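# Vallen Bench Rules

Working rules and data card for the two-arm tabletop recordings, kept by the Brulateck bench group. Last revised May 26, 2019.

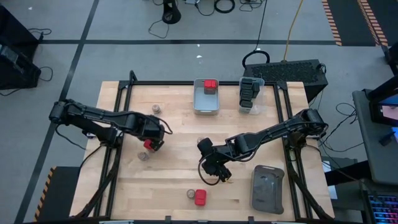 Rules nobody can recite are only decoration, wrote Petrauskas in the margin of our first draft, and went on to ask that every rule fit on one line and that the explanations go somewhere else. We took the first half of that advice to heart. The second half we have mostly ignored, as you will see, since we like explaining things and new people seem to like having them explained.

## What is in the set

Vallen holds 745 recorded sessions of small-object handling by a pair of arms mounted on opposite sides of a wooden table. Of these, 660 passed review and are in the `main` folder. The rest are in `held`, with the reviewer's note beside each one. Please do read those notes if you have the time! They taught us more about good practice than any of the clean sessions did, and several of the rules further down started life as a grumpy line in a review file.

The objects are plain on purpose: red blocks, small cylinders, black blocks, a gray tray, a bin. We wanted things any other group could find or make without much trouble, so that a rule tested at our table could be tested at yours.

## Before a session

1. Walk the floor markings. The striped tape shows where the walking space ends while the arms have power, and if a piece has lifted or worn through, replace it before you start.
2. Follow each cable along its arm with your eyes from the base to the gripper. A loop that hangs a little is fine. A loop that could catch on an object or on the other arm has to be tied back.
3. Put only the objects named on the session sheet on the table. Spares stay in their container.
4. Press the stop button once, check that both arms refuse to move, and reset it. Yes, every time, even when you did it before lunch.
5. Write your initials and the start time on the sheet.

## During a session

- One person runs the session and that person is the only one who gives commands. Others are welcome to watch from outside the tape and are very welcome to shout "stop." Anyone may call a stop, and no one has to defend having called it.
- Hands stay off the table while either arm is powered. A cylinder that rolls away is left where it lies until the arms are parked.
- Only one gripper enters the middle of the table at a time, unless the sheet is marked `shared`. Shared sessions run at the reduced speed setting.
- Take a proper break after 14 recordings. We used to go longer, and the review notes from December make it plain what that did to our attention.

## After a session

Park both arms, cut the power, and then tidy the table, in that order. Fill in the outcome field before you leave the room. If you aren't sure whether a recording was good, mark it `unsure` and let the reviewer decide. That mark has never been held against anybody here.

## Review

Each session is reviewed by someone who didn't run it. The reviewer has 7 fields to fill in:

| Field | Allowed values |
|---|---|
| `sheet_match` | yes, no |
| `stop_test` | yes, no, missing |
| `contact_arms` | none, light, hard |
| `hands_in` | yes, no |
| `drop` | yes, no |
| `outcome` | good, bad, unsure |
| `note` | free text |

Any session with `hands_in` set to yes goes to `held`, however lovely the rest of it may be. The same goes for a missing stop test.

## Limits

These are house rules for one bench. They sit underneath whatever safety standard and risk assessment apply where you work, and they don't replace either one. The Wotomham bench uses taller guarding and has its own version of the "During a session" list, so please don't mix the two sets under one label.

## Changing a rule

Open an issue with the title `rule:` and the wording you would like to see. Tell us what happened that made you want the change, even if it was a small thing. A proposed rule is tried for two weeks on our own table before it goes into this file, and old wording moves to `rules_old.md` with the dates it was in force.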